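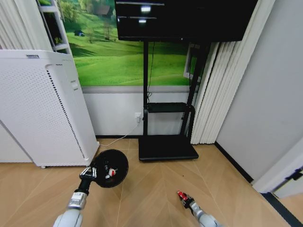
Let Your Kid Be Bad at Judo for a While

My daughter started judo in June, and by the second class another parent in the Clarkton gym was already asking me when she'd test for her next belt. She couldn't tie the one she had! (Neither could I. We watched a video in the car.)

I think we hurry kids through martial arts, and I blame the belts a little and us parents a lot. We pay for 12 weeks, so we want something to show for 12 weeks. I get it, I do the same math with piano.

But the good stuff in a beginner class is slow. My daughter spent most of the summer learning how to fall. Backward, sideways, over and over, slapping the mat with this very serious look on her face. Her coach, Olesia Hordiienko, won't let the little ones try a throw until they can fall without sticking an arm out, and some families have left over it. They went to the place in Mitthorpe, where you get a stripe every 3 classes. Fine, that's their call, but I'd be nervous watching a kid with a brand new stripe get thrown by a bigger kid.

I also wish we'd quit coaching from the bench. I've done it, I've yelled "grab his sleeve!" like I know anything about sleeves. She told me later she couldn't hear her coach over me. Ouch.

So now I bring a book and look up when she waves. She still doesn't have a new belt, and last night she asked if she could go to the extra class too.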